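Clear tiered organizers for snacks, yes or no?

Home Storage Talk > Kitchen and Pantry > Small stuff

pantrymoth37
September 22, 2024

So I finally caved and bought one of those clear acrylic stair-step things, the kind people use for nail polish. Mine is a Braltomer and I got it for the snack corner, which up to now has been a mixing bowl that everybody digs through until the good stuff is gone and the bottom is all granola bars from last January. I love how it looks but I can't work out what should go on which step. Candy bars fit lengthwise. Boxes of cookies do not fit at all. Do you all put the tall things in back like a spice rack, or does it not matter because you're looking down on it anyway? Mine is going on a low table and not in a cabinet, if that changes anything.

crumbtray
Tall in back, always. If it's in front of you at eye level you need to see over the first row. On a low table I guess you could do whatever you want, but you'll still be reaching over stuff, and reaching over stuff is how I launched a whole row of tea tins onto the floor.

lidless_again
I'm going to be the grump here. I had one of these for a year and gave it to my sister. They scratch if you look at them funny, every crumb shows, and you can get maybe a third of what you'd fit in a plain bin of the same size. A shoebox with the lid off does the same job and you don't have to wipe it down. Snacks are meant to be eaten, not put on display.

pantrymoth37
Okay but the bowl WAS the plain bin, and it did not work for us! My whole problem is that people can't see what's there, so they open a second box of something we already have open. I don't care if it holds less. I kind of want it to hold less.

halfcup_hattie
I'm with the moth on this one. We have a Drurkis one (same idea, slightly thicker plastic) in the office kitchen and it has made a real difference. When a row is empty, you see it's empty, and whoever goes to the store knows what to get. And crumbs, come on, you run it under the tap. Warm water and a soft cloth, no paper towels, no glass cleaner. Paper towels are what scratch them. I learned that on a makeup organizer and I'm still mad.

lidless_again
"Run it under the tap" means taking everything off it first, and putting everything back. With a bin I pick up the bin. But sure, I hear you on seeing what's gone.

crumbtray
Can we get a picture? I'm having trouble imagining what you have that fits and what doesn't. Also how wide are the steps? Mine is too skinny for anything but tea and I've been thinking of swapping it.

pantrymoth37
Sure, I put a few things in it just to try it out. I haven't measured the steps, sorry, but you can go by the Snickers.

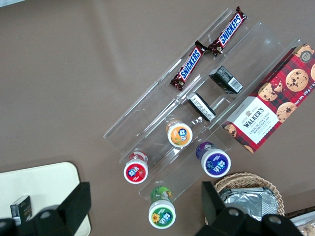 First try: candy on the top step, little boxes under that, round ones at the bottom.

halfcup_hattie
Oh that's cute! The Snickers end to end look like they were made for it. I would leave that row exactly as it is.

crumbtray
Thanks, that helps a lot. Yours is definitely roomier than mine. Are the little black boxes staying? If they are, I'd turn them all the same way. And I like the round ones with the white lids down low, you can read a lid from above, so that's the right place for them on a low table. I take back what I said about tall in back, at least for your setup.

lidless_again
And there's the shortbread, on the outside. That's my whole point. The one thing in the house worth eating and it doesn't fit in the organizer you bought for snacks.

pantrymoth37
Ha, fair. I knew that one was coming. I leaned the Walkers up against the side to see if it could live there permanently, sort of like a bookend, and I don't hate it. The other option is to open the box and put the cookies in a jar, but then they go soft on us, and besides I like the tartan.

tinsandtubs
Do not put shortbread in a jar unless the jar has a real gasket. I've got a Breler tin for cookies and it sits right next to my organizer, same height, and the two of them take up one end of the counter. It looks intentional. Leaning a box works until somebody takes half the cookies and the box gets light, then it slides every time you touch the table.

halfcup_hattie
Put a strip of that rubbery shelf liner under the whole thing, box included. Solves the sliding. It also keeps the acrylic off the tabletop so you're not dragging it across the finish.

pantrymoth37
Oh, shelf liner, I have a roll of it! Going to try that tonight. I'm also thinking of moving the candy down a step so the kids can grab it from the front without knocking into the boxes. Or is that a terrible idea?

crumbtray
If they can reach it from the front, you'll be refilling it every two days.

lidless_again
Every day. Keep it on top.

tinsandtubs
Top step. And put the granola bars where the candy would have been, they might even get eaten.

pantrymoth37
Top step it is. I'll post again when I've sorted out the granola bars, there are more of them than I thought.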